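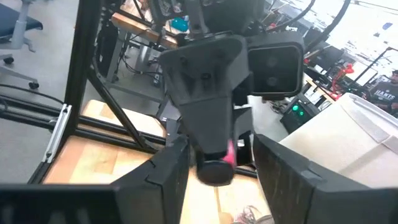
## Comparing two grippers on the two-arm rig

Iason Pappas and Iveta Gajdoš, second-year project, submitted 30/01/2018

### What we were asked to do

Our supervisor wanted to know whether the printed fingers are good enough to keep, or whether the department should pay for the Ruvadent set. The Ruvadent leaflet says its fingers will hold "any everyday object". We didn't believe that, and we didn't much trust our own printed ones either, so we tried to be equally rude to both.

We also had a side question about the wrist cameras. When both arms work close together, each gripper's own camera gets a lot of the other arm in its view. In the still at the top, taken from the right wrist, the other wrist and its stereo camera hang right between our two black fingers, and the table shows mainly in the lower middle of the view. The Gavalas tracking software is supposed to cope with this. We had doubts.

### Method

Each gripper made 200 picks from the same wooden table: 40 with each of five objects. The objects were a sponge, a plastic cup, a marker pen, a roll of tape and a bunch of keys. A pick counted only if the object was lifted and put in the tray without help. Iveta ran the arm and Iason kept the score, then we swapped halfway through, as we had started to argue about what "without help" meant.

The second arm was parked out of the way for these runs. That makes the results look better than they would in real use, and anyone quoting them should say so.

### Results

- Printed fingers: 51 failed picks, most of them with the keys and the pen.
- Ruvadent fingers: 44 failed picks.

So the bought set did better by 7 picks out of 200. We don't think that is much. We swapped operators during the test, and Iason is plainly worse with the keys. If we ran it again in February the order might well change.

The sponge told us nothing at all – both grippers could pick it up badly placed, squashed or half off the mat. We should have dropped it after the first few tries and used something harder.

### The camera question

With the second arm brought in close, Gavalas lost the target several times and twice locked on to the other gripper. We didn't plan this part well enough to give a proper failure rate. The manual says to "mask known hardware", but the mask is fixed and the other arm moves, so we can't see how that would help.

Moving the camera further out might give a clearer view. It might also give it more to bump into.

### What we would do next

Keep the printed fingers for now. Try a rubber strip on the tips before buying anything. Ferngate have offered to lend a single-lens camera, and Gremden's controller is meant to share positions between the two arms, though we've only seen that in their own video and would want to test it with the keys first.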